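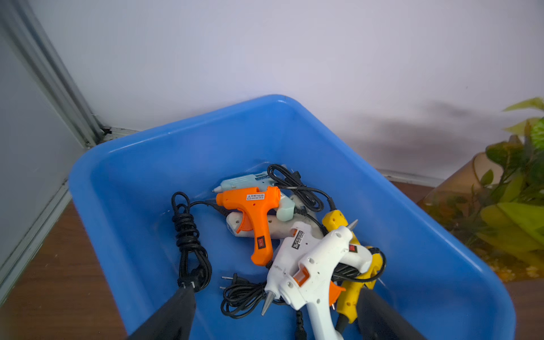 Notebook / Tools on trial

Sunday, bench notes

Second day with the Dorov picking kit on loan from Sodina, and I've grown fond of it, cords and all! Glue guns in the blue tub again. Tomos wanted each one lifted by the body, with the cord left to follow, and I'd still like to try going for the plug first (Mared thinks I'm being stubborn, and she may be right). The quote is 2918 for the kit with 8 spare finger pads, which seems fair to me, though I'd want the support line thrown in. Ask Sodina about that, and about softer pads for the smooth barrels.

Older entries Newer entries Tools Search

Contact the Hopkin workshop | Back to top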